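Search products, manuals and notes
All categories
Go

Kilto Two-Arm Bench Cell - Research Configuration
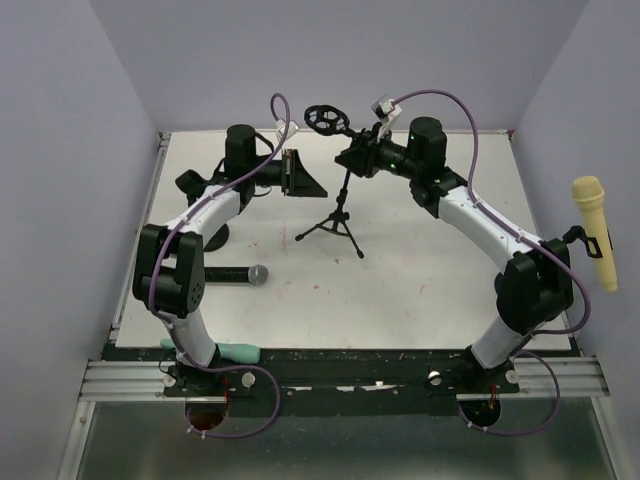
Overview

The Kilto bench cell is a two-arm tabletop workstation for teams studying how manipulation skills are learned from recorded demonstrations. It is supplied as a complete unit: table, enclosure, two arms, two grippers, wrist cameras, cabling, and the recording software. The research configuration adds the Prondbridge method package, which this page covers in more detail than the hardware, as most inquiries concern the method.

The cell is intended for laboratory use by trained staff. It is not a production machine and is not sold for production work.

Mechanical layout

Two arms of the same pattern are mounted at the near edge of a white tabletop, one at the left and one at the right. Both reach inward over a shared work area. Each arm carries a two-finger gripper with tapered black fingers and a camera module fixed above the gripper. The camera cable is purple on both arms. It is routed over the wrist, along the forearm, around the outside of the elbow, and into a service loop near the base. Small ties hold the loop. Do not shorten it. A tight loop pulls on the camera connector when the wrist turns to its limit, and a loose connector shows up in recordings as dropped frames that are hard to trace later.

Three plain walls close off the work area on the left, right, and back. The walls are a flat gray-lavender. Replacement panels are sold singly and should be ordered in the same color as the originals, as a policy trained against one background will lose some accuracy against another.

The tabletop will pick up scuffs in normal use. They can be left alone. Labs that resurface the table partway through a study should treat the recordings before and after as separate sets.

The Prondbridge method

Prondbridge is a procedure for collecting and training on two-arm tasks in which one gripper holds or steadies an object while the other is free to act. We call the first the holding arm and the second the acting arm. The assignment may change within a task.

Most two-arm recordings are trained as a single stream: both arms' joint positions are stacked together and predicted at each step. This works when both arms move all the time. It works less well when one arm is still. The model sees long stretches in which half its outputs do not change, learns that staying put is nearly always correct, and is then slow to release when the task calls for it. We saw this most often with stands, clips, and other jointed objects that shift when let go.

Prondbridge labels each step of a recording with a role for each arm. The label is produced from gripper width and wrist motion, so no hand annotation is required. Training then weights the steps near a change of role more heavily than the rest. The network itself is unchanged. Any policy that accepts two wrist views and one fixed view can be trained this way.

The method has two settings that matter:

Switch window. The stretch of recording before and after a change of role that receives the added weight. If it is too short, the release is still late. If it is too long, the holding arm begins to drift.

Hold tolerance. How far a wrist may move and still be counted as holding. Heavy objects sag slightly in the fingers and need a wider tolerance than light ones.

Defaults for both are stored with each task file and can be changed without recording again.

Object set: Gounder

The method package is developed on the Gounder object set, a group of tasks built on microphones and their stands. The set was chosen for its mechanical variety. A folding tripod base has thin legs and a small footprint, and it tips when pushed from the side. A round base slides before it tips. A handheld microphone laid flat can roll. A shock mount is mostly open space, and a depth estimate taken through its web tends to land on whatever is behind it. Clips have to be approached along one direction only.

Many of the parts are black, as are the grippers. This is a known difficulty. From the fixed camera, a black finger in front of a black stand gives little contrast, and the policy has to lean on the wrist view for the last part of the approach. We have kept the dark parts in the set for this reason. A lighter microphone in pale yellow is included so that runs can be compared where contrast is better.

The set contains 13 tasks. Five of them need a change of role partway through.

Result

In our own trials, training with role weighting reduced late releases on the role-change tasks and made no clear difference on the others. We regard the second finding as the more useful one for planning. A lab whose tasks have a fixed holding arm throughout will gain little from this package and can use the base configuration.

Two kinds of failure remain. In the first, the acting arm hides the grasp point from the fixed camera, and the holding arm closes beside the pole instead of around it. In the second, the tripod is gripped correctly near the top but a leg catches on another object while being moved. Neither is a role error, and changing the switch window does not help. Clearing space between objects at the start of a run reduces the second kind. We are testing a different camera height for the first.

Results on objects outside the set are limited. We have tried the method with desk lamps and with small easels. The lamps behaved much like the microphone stands. The easels did not, mainly because the gripper could not hold the flat legs without twisting them, and we do not count them as supported.

Recording procedure

1. Power the arms and let both reach the ready position before placing any object.
2. Place the objects by hand. Vary the position and angle of each one between recordings, including those that the task does not use.
3. Start the recorder and confirm that all camera views are updating.
4. Perform the demonstration. At a change of role, pause briefly with both grippers closed before opening either one. The labeler depends on this pause.
5. Stop the recorder before reaching into the cell.
6. Review the role track beside the video. A recording with a missing or doubled role change should be discarded. Do not repair it by hand.

Operators new to the cell tend to rush step 4. Recordings made without the pause can still be used for single-stream training, so keep them in a separate folder.

Software

The recorder and the labeler run under Grakden, our cell control software. Grakden stores joint positions, gripper width, and every camera view against one clock. Files can be exported in an open format for use with other training code. The labeler also runs on its own from the command line, and it will process recordings made before the package was installed if gripper width was saved.

The current release corrects a fault in which the labeler counted a slow regrasp as a change of role. Sets labeled with the earlier release should be labeled again. Training does not need to be repeated unless the role track has changed, and the labeler prints a list of the files affected.

Care and inspection

Check the gripper fingers for wear at the tips each week. A rounded tip still closes on a thick handle but slips on a thin pole - most users notice this first as a falling success rate on the stand tasks.

Wipe the wrist camera lenses with a dry lens cloth. Check that the camera brackets are tight. A bracket that has moved even slightly should be put back against its stop and the calibration run again before any more data is taken.

Tighten the knobs beside each mounting base by hand only. Keep the front edge of the table clear of tools when the arms are powered.

Included in the research configuration

- Bench cell with table, walls, and frame
- Left and right arms with grippers
- Wrist camera modules and cables, fitted
- Fixed camera with mounting arm
- Grakden recorder and Prondbridge labeler
- Gounder task files with default settings
- Spare finger set
- Calibration board

The objects themselves are not included. A parts list comes with the task files. Substitutes are acceptable if the pole thickness and base type match.

Ordering

The research configuration is built to order. Owners of the base cell can add the method package without hardware changes, provided the wrist cameras are already fitted. Cells supplied without wrist cameras need the camera kit and a cable kit, and the work takes over two hours per cell. State the gripper type when ordering, as the finger sets are not interchangeable.

Page updated Friday, January 19, 2018. The next software release is planned for May.

2 comments
5 shares

Related items

Kilto Bench Cell - Base Configuration
Kilto Wrist Camera Kit
Kilto Camera Cable Kit, Purple
Replacement Wall Panel, Gray-Lavender
Tapered Finger Set, Black
Grakden Recorder - Release Notes
Application Note: Setting the Switch Window for Two-Arm Tasks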